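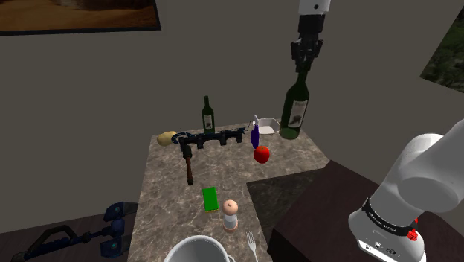 Bultby Robot Club — Teaching & Teleop Group

22 July 2020

Quick one tonight, got to be up early. People keep asking what we've been doing since the workshop shut, so, notes. Mostly for me if I'm truthful.

Short version: we're driving a robot arm round a pretend kitchen. No real arm, that's still under a sheet at the Clerkthorpe unit. The simulator is the thing we call Bandeck, which started in June as a stopgap and has now eaten the whole summer.

How it works. You sit at home, hand controller in one hand, tea in the other (no, don't, learnt that one). Move your hand, the gripper moves. Squeeze the trigger, it closes. Everything gets recorded and saved as one demonstration. Do loads of those, and the learning side tries to copy you. That's it really.

The job this week is wine bottles. Pick one up by the neck, carry it across the island, put it down upright somewhere sensible. Sounds like nothing. I did my first go and had the bottle by the neck, base just clear of the worktop, and felt like a surgeon. Then I let go too soon.

Things I've learnt, no order:

Neck is better than body. Gripper doesn't have to open as wide, and you can see what you're doing past the fingers. But the weight hangs underneath so if you move off quickly it swings. Go slow for the first bit. Slower than that.

Depth is horrible. On a flat screen you can't tell whether you're over the bottle or behind it. I line the base up against the edge of the marble and guess from there. One of our lot shuts one eye, which can't possibly help on a monitor but his numbers are better than mine so who knows.

Clutter matters. Bandeck chucks objects in from the library and it does not care what belongs in a kitchen. I've got a tomato, a potato, a fork, a pepper mill or salt mill or whatever it is, fine. Also a metal detector lying down by the island. And a long black thing with prongs and a wooden handle which I have stared at all week and still couldn't name. Corkscrew for a giant? Anyway it sits right along the back where I want to bring the bottle through, so up and over every time.

There's also a second green bottle standing at the back, smaller one, white label. Twice now I've gone for the wrong one. We talked about whether to bin those recordings and decided to keep them but tag them, seperate folder.

Don't dither. This is the big one. If you hover for ten seconds working out what to do, the robot learns to hover for ten seconds. It copies the faffing perfectly. Think first, hand still, THEN start the recording.

And don't be too tidy either. My early ones were all the same path, same speed, very proud of them. Useless. As soon as the bottle started somewhere else the trained version hadn't a clue. So now I come in from differnt sides, and I leave in the ones where I nearly miss and have to correct. Those seem to help more than the clean ones.

Where we're up to: 265 recordings kept, 58 thrown out. Most of the thrown out ones are dropped bottles or somebody's broadband falling over halfway. Lag is a pain — you move, nothing, you move more, then the arm does both moves at once and clouts the table. If it feels sticky just stop and reconnect, don't fight it.

We've trained on it 2 times so far. First one reached for the neck and closed on thin air, every time, a bit to the left. Second one gets hold of the bottle and lifts it quite nicely, then sort of forgets what it came for. Think we haven't got enough examples of the putting down part. So if you're recording this week please do more of the ending. Start with the bottle already held if you like, there's a setting for it under Rind (the recorder menu, yes it's a silly name, no I'm not changing it again).

Still to sort: controller drift after half an hour, the undo button that doesn't, and whether we do the tomato next. I'd like to. Round things roll though and I've got a feeling it'll be a long August.

Controller's on charge. More when I've got more.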